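Getting Sunscreen, Foundation and Self-Tanner Out of Collars and Pillowcases

Quick one today because I have 6 shirts soaking and a load waiting. Summer means collars. White collars that go orange, then brown, then you give up and they're a dust rag.

First thing. Stop putting chlorine bleach on sunscreen stains. Lots of sunscreens have avobenzone in them, and it reacts with iron in the water and you get a rust color. Bleach makes it worse. I wrecked a good linen top that way in Metside, where the water is hard as anything, and kept adding more bleach like a fool.

Fresh sunscreen on cotton:
Scrape off the extra with a spoon. Don't rub. Cover with baking soda or cornstarch, leave it half an hour, shake off outside. Then plain dish soap, worked in with your fingers from the back side of the fabric. Rinse warm. Wash as usual.

Old yellow or orange marks:
These are more rust than grease by now. Lemon juice and salt on white cotton, lay it flat in the sun an hour, rinse well. Or a rust remover from the laundry aisle, follow the bottle. Never mix it with bleach, dont even use them the same day in the same sink. And check before the dryer! Heat sets whatever is left.

Liquid foundation:
Depends on the kind. Oil-free — a dab of shaving foam, the cheap white sort, ten minutes, rinse cold. Oil based or the long-wear stuff — dish soap first, then the wash. If you don't know which, go with dish soap. Blot, turn the cloth, blot again. Powder foundation just gets shaken and blown off, no water till it's mostly gone.
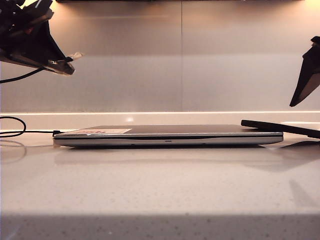

Laptop shut, on the counter.

Self-tanner on sheets:
Get to it the same morning if you can. Cold rinse from the back, then liquid detergent straight on the mark, then soak in cool water with oxygen bleach (the powder kind, whites and most colors, not silk or wool). Mine usualy need overnight. I used to tan on a Thursday night and wash Friday, now I just keep one dark set of sheets for it. Old navy ones. Problem solved, mostly.

Lipstick and tinted balm:
Rubbing alcohol on a cotton ball, paper towel underneath. Keep moving to a clean bit of towel. Test a seam first, and skip it on acetate or anything with a print you like. Lip balm that went through the dryer in a pocket is a different animal. Dish soap, hot as the label allows, and you may be doing it twice.

Hair oil on pillowcases:
Wash them on their own, not with towels. A scoop of washing soda in with the detergent, hot water, cotton only. If they still smell a bit off after, run them again before you dry. Satin ones get a sinkful of cool water and a squirt of baby shampoo, hung up to dry.

What I keep by the washer: dish soap (no color in it), cornstarch, oxygen bleach, rubbing alcohol, an old soft toothbrush, white rags. White because a red rag gave me a pink collar once.

One more. Let sunscreen sink in before you get dressed, 7 minutes or so is what I manage, longer is better. And wipe your neck with a damp cloth before bed, the pillowcases stay nice a lot longer.

Next time, deodorant marks on black tees.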